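Hemard is a small language and bookkeeping school. We teach evening classes in English, Ukrainian and Czech, and a daytime course in basic bookkeeping for people who are going back to work or changing trades. Most of our students are adults with jobs. The youngest are usually just out of high school.

## How we started

The school was opened by Svitlana Kostiuk and Merle Ruddock, who met while teaching at a night school that later closed. Svitlana taught English to newcomers, and Merle ran the bookkeeping course two doors down. When the night school shut, several of their students asked where they could finish the term. They rented a room above a shoe repair shop and finished it there.

The name comes from the old sign on that building, which had been a cloth dealer's. We kept it when we moved. Over the years 904 people have completed at least one full course with us, and 398 of them took more than one.

## What we teach

**English.** Five levels, from first words to writing reports and letters. The lower levels spend most of their time on speaking. From the third level up, students write something every week and get it back marked.

**Ukrainian.** Two groups, one for beginners and one for people who grew up hearing the language at home but never learned to read it. The second group uses a reader put together by Stefaniia Stasiv, who also teaches it.

**Czech.** One group, starting in the fall. We use the Havlíček course book for grammar and our own sheets for everything else.

**Bookkeeping.** A 40-hour course taught by Merle. It covers invoices, payroll basics, bank statements and year-end work for a small business. You need to be comfortable with simple arithmetic and a spreadsheet. There is a test at the end, and those who pass get a certificate from the school. It is not a state license, and we say so at the first class.
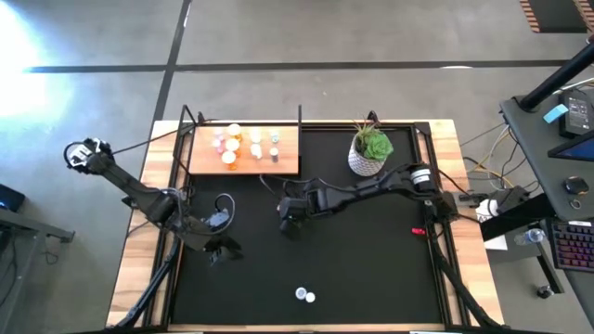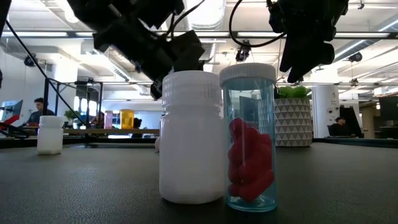

*Two arms over the black work surface; a white bottle and a light-blue vial side by side.*

## Who works here

**Svitlana Kostiuk** runs the school and teaches the upper English levels. She reads every application herself.

**Merle Ruddock** teaches bookkeeping and keeps our own books.

**Sheyla Villanueva** teaches beginning English. She worked in hotel front offices before she trained as a teacher, and a good part of her first-level course deals with phone calls, forms and appointments.

**Stefaniia Stasiv** teaches both Ukrainian groups.

**Yevhen Shevchuk** teaches Czech and looks after the schedule, the website and the lending shelf.

## Classes and groups

Language groups are kept small enough for everyone to speak in each class. If a group fills up, we start a waiting list and open a second one when there are enough names on it. We don't mix levels to fill seats.

Before joining a language group you take a short placement talk with a teacher, in person or by phone. It is free and there is nothing to study for. If the level turns out to be wrong, you can change groups during the first two weeks without paying again.

Students who miss a class can pick up the worksheets from the office. Recordings are not made.

## Fees

Fees are paid by the term and can be split in two. Books are extra, though most can be borrowed from the lending shelf. Ask Svitlana about reduced fees if cost is a problem. A short form is needed, and the answer usually comes within a week.

## Finding us

We are on the second floor of the Elus building, on the Drirnitz side. Use the side door after 6 p.m. and ring the bell marked Hemard. There is an elevator. The office is open in the afternoon during term and closed in August, and sign-up for fall classes begins in June.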